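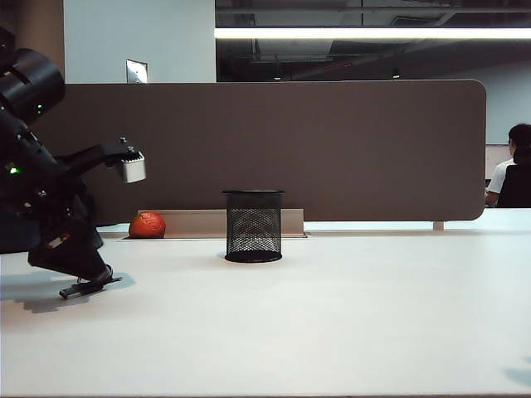
Arm 2 at the table, fingers down, ball and mesh cup at the back edge.

Gripper drove itself into the tabletop, green lights the whole time

meshcup_mary
Posted 2023-02-24
OK so I love this arm and I'm going to say that first, because the rest sounds like a complaint! We have two of them running a ball-into-cup task all day, and yesterday arm 2 came down for the pick, kept going, and pressed its fingers into the table until the motors got hot enough that I could smell it. No fault. No beep. The status lights stayed green. I hit the stop and the finger pads had a nice flat spot on them.

The log shows 668 good cycles before it. We run the Zotach controller with the Samarakoon gripper, stock pads, force limit left at whatever it shipped with. Has anyone seen a Z error that just shows up like that?

tablesaw_ted
Welcome to the club. Mine did it in August. Check the tool length in the config before you touch anything else. If somebody swapped pads and didn't re-measure, the arm thinks its fingers are shorter than they are and will happily push through the table to reach the "surface."

meshcup_mary
Ooh. Pads were swapped last week. But it ran fine for days after that?

tablesaw_ted
Fine, or just pressing a little each time? Look at the current draw on the Z moves. I bet it creeps up.

dallthorpe_lab
I don't buy the tool length theory for this one. A wrong offset is wrong from cycle one. Something that shows up after 668 picks sounds like slip at the wrist mount. We had a bolt back out on ours at Dallthorpe and got the same thing, green lights and all, because the encoders only know about the joints. They have no idea the wrist has sagged.

quietrelay
Both of you are skipping the part that worries me. Why did it not stop? An arm that leans on a table until it smells hot will lean on a hand the same way. There are people at desks in that room. I'd take it out of service until the force limit is proven, whatever the cause of the Z error.

meshcup_mary
Fair. Nobody sits on our side of the divider while it runs, but I do reach in to reset the ball, and I'm not doing that again until this is sorted. Arm 2 is powered off and tagged.

quietrelay
Good. Thank you.

pixelgoat
Can confirm the shipped limit is way too high for table work. Error code 201 is supposed to trip on contact, but only if contact detection is turned on, and on a fresh install it's off. Ours is. Was. I found out with a coffee mug.

dallthorpe_lab
Wait, off by default? We bought ours through Utero and it came on.

pixelgoat
Then they set it up for you. Lucky!

meshcup_mary
UPDATE, and this is so cool (to me). Everybody gets a piece of it. Contact detection: off. Tool length: still the old pads. And one wrist bolt turned by hand, which I think is what finally tipped it over. Z current had been climbing all week, exactly like Ted said. The logging was there and I just never plotted it!

New pads are on, offset re-measured, bolts torqued and paint-marked, detection on. I pushed it down onto a foam block and it stopped with a 201 every time. Going to do 2000 cycles with nobody reaching in before I call it good.

tablesaw_ted
Told you it was the tool length.

dallthorpe_lab
It was the bolt, Ted.

quietrelay
Post the trip force from the foam test if you measured it. "It stopped" can still be a hard squeeze.

meshcup_mary
Didn't measure it, I'll borrow a gauge and put the numbers in here.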